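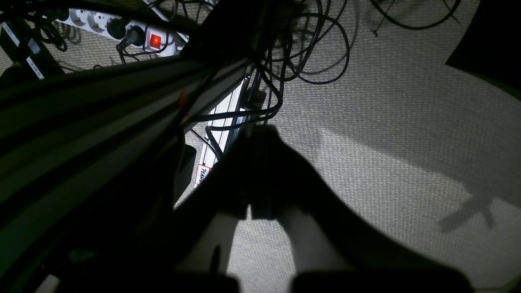
Posted in: Grant Reports, Rooms and Buildings

Gidberg Rooms - power and flooring improvements
Second progress report to the Mofokeng Fund

This report covers the work done since our first report in June. It deals with the electrical supply to the upstairs rooms, the loose cables and extension leads, and the carpet. The heating work mentioned in our application is paid for separately and is not covered.

Summary

The electrical work is mostly finished. The carpet has been cleaned and repaired in the large room, and the small room is still to do. We are behind on the floor boxes and expect to finish them in the next period. Spending is within the grant, and we are asking for one change to how the remaining money is divided. The details are in the section on money.

Background

The upstairs rooms were fitted out as offices at a time when each desk needed a telephone and perhaps a lamp. They are now let by the half day to groups who bring their own equipment, and almost all of it needs charging or plugging in. The wall sockets are all on the window side. People working at the door end have run extension leads across the carpet, and over the years the leads have become part of the room. Some were left behind by hirers and nobody knew how old they were.

Our insurer raised this at the last inspection. The two points in their letter were trailing leads in walking routes and extension leads plugged into other extension leads. The second was the more serious of the two and we dealt with it first.

Extension leads

We collected every lead and multi-socket strip in the upstairs rooms and the store cupboard, and had them tested by the electrical contractor, Plakasia. Leads with damaged sheathing, cracked casings or no readable label were thrown away. We did not try to repair any of them. The cost of a new strip is low and the contractor advised against it.

The leads we now use are all strips with their own on/off switch. We asked for the kind with a red rocker that lights up when the strip is live. It can be seen from across the room at floor level, and the person locking up can check the room from the doorway with the lights off. We had considered strips without a switch, which were cheaper, but people were pulling plugs out by the cable to turn things off and this was the main cause of damage to the old leads.

We bought 12 strips. They are kept in the cupboard on the landing and signed out with the room key. A few have already wandered between rooms and we have asked hirers to put them back at the end of the session.

Rules for hirers have been changed as follows:

Leads must be plugged directly into a wall socket or floor box, never into another lead.

Strips should be placed near the wall or under a table and not in the route to the door.

Spare cable is to be left in loose loops. It should not be wound tightly round the strip while it is in use.

Power adapters may stand on the carpet but must not be covered by bags or coats.

The last of these came from a hirer, who had found an adapter under a pile of coats and thought it was hotter than it should be. There was no damage. We had not thought of it ourselves and have added it to the sheet on the back of the door.

Cables are still the untidiest part of the room when it is in use. Black cable on a pale carpet is easy enough to see, but a thin one can still catch a foot. We have tried fabric cable covers which grip the carpet pile. They worked badly on our carpet, which has a flat weave and gives them little to hold on to. Rubber covers stay put better but are heavy to move, and one corner curled up after a few weeks. We have kept two of the rubber ones for the doorway and stopped buying the others.

Floor boxes

The application included five floor boxes in the large room, so that tables in the middle can be supplied without leads crossing the floor. Three are in and working. The other two are held up by a joist that is not where the old drawing shows it. Plakasia lifted a board to look and put it back the same day. The route will have to go round, with a longer run of cable, and they have given us a revised price.

The three that are finished have made a clear difference. The tables in the middle of the room no longer need a lead at all for ordinary use. One complaint has been that the lids stand slightly proud of the carpet when closed. The contractor has adjusted two of them and will look at the third when they come back. Until then we put a table over it.

Carpet

The carpet in both rooms is the same grey-beige woven carpet that was there when we took on the lease. We had asked for money to replace it. Before ordering we had it looked at by Vikudar, who supply and lay commercial flooring, and their view was that it had several more years in it. The weave is fine and close and it has worn evenly. The trouble was dirt, a few pulled threads where tape had been used to hold cables down, and the edges at the doorways.

We therefore changed the plan to a deep clean and repair. You agreed to this after our first report.

The large room was cleaned over a weekend, with the furniture moved to the landing. It came up lighter than we expected, particularly in the strip where a row of filing cabinets used to stand, which is now harder to pick out. The old tape marks have mostly gone. One patch near the windows did not shift and Vikudar think it is adhesive that has gone into the backing. They offered to cut in a piece from under the built-in cupboard. We have said no for now, as it can only be done once and there may be a worse patch later.

The pulled threads have been trimmed. Both doorways have new metal edging strips. We have banned tape on the carpet of any kind and this is on the sheet with the other rules.

The small room will be cleaned in the next period. It is booked most days and we have had difficulty finding a gap long enough for the carpet to dry.

Lighting

This was not in the application, but several hirers have mentioned it and it affects how safe the floor is. The ceiling lights leave the corners and the edges of the large room rather dark, and a desk or floor lamp lights one patch of carpet brightly and makes the rest look darker still. A cable lying outside the lit part is easy to miss. We have replaced the failed tubes and asked Plakasia to price for two more fittings at the door end. We are not asking the Fund for this.

Use of the rooms

Bookings held up during the work. We lost some sessions in the large room while the boards were up, and moved what we could to the small one. Regular hirers were told in advance, and most were helpful about it.

The comments we have had since are mainly about convenience. People are setting up more quickly and no longer arrive early to get the table beside the sockets. One group has asked whether equipment could be left charging overnight. We have said no. Everything is to be switched off at the strip and unplugged before the room is locked.

We have had one trip reported in this period, over a strap and not a cable. The person was not hurt.

Money

Cleaning and repairing the large room cost £900, including the edging. This is well under the sum set aside for new carpet. The strips, testing and disposal came in slightly over budget, mainly on testing, as there were more old leads than we had allowed for.

The revised route for the last two floor boxes will add £1000 to the electrical work. We would like to meet this from the underspend on carpet. It would not change the total grant. We would be grateful for a decision before we confirm the date with Plakasia, who need a fortnight's notice.

Receipts and the test certificates are with the covering letter.

Next period

Finish the remaining floor boxes, subject to your answer on the money.

Adjust the raised lid.

Clean the carpet in the small room and trim any pulled threads there.

Retest the strips at the end of the period and replace any that fail.

Put a copy of the hirers' rules in the booking pack as well as on the door.

The insurer is due back once the floor boxes are complete, and we will send you their letter with the final report.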